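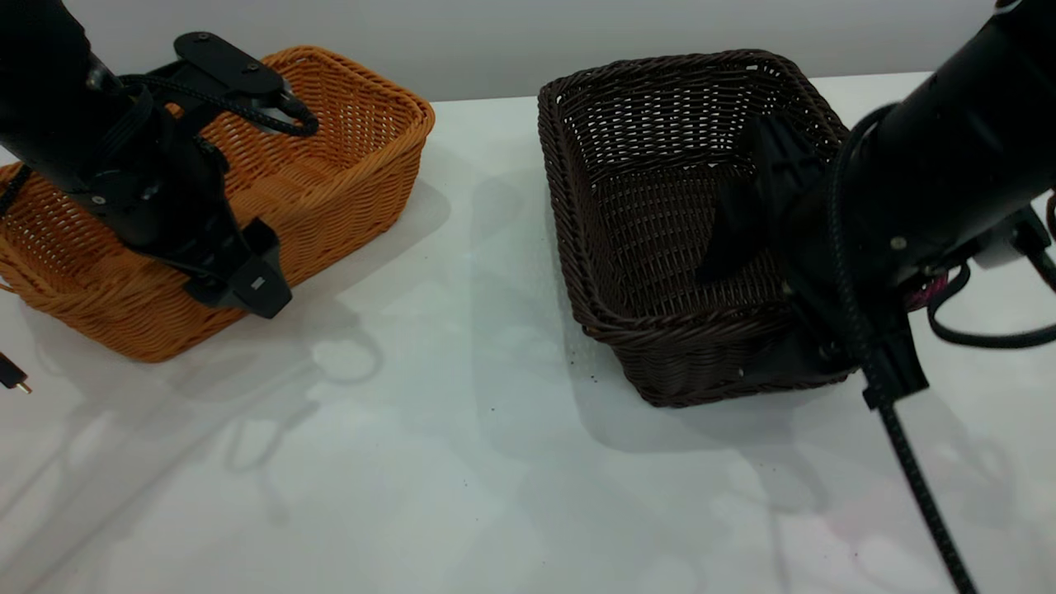
Does adding wrist cameras really help when you train a two-arm policy from demonstrations?

I keep reading that wrist views matter a lot for imitation learning, but most of the papers I find use solid boxes and blocks. My thing is baskets (the woven kind!), and I only have one fixed camera so far. Has anyone compared the two?

Nillivia

Yes, and it's my favorite result from this spring! We trained the same policy twice on 1000 demos, once with the fixed view only and once with the wrist views added. Then we ran 24 trials of each on a dark basket. Fixed view only: 3 good rim grasps. With the wrist views it got most of them, and I was grinning all afternoon.
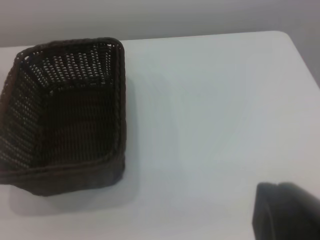 Wrist view of the dark basket, with the rim and the open weave at the back.

My guess is that the rim is what the policy picks up on, but I haven't tested that properly yet. Next I want to blur the rim in the wrist images and see if the grasps fall apart.

Restrepo

Depends on your lighting. Try it.

Elance

Great numbers, but do check your camera timing first. Our wrist stream lagged behind the arm data in March and we had to throw out a whole training run. Once we lined up the timestamps it learned beautifully.

Comments

Clandell: Did you crop the wrist images or feed them in whole?

Restrepo: Whole, just scaled down.

Clandell: Love this, trying it tonight!

Last updated May 9, 2021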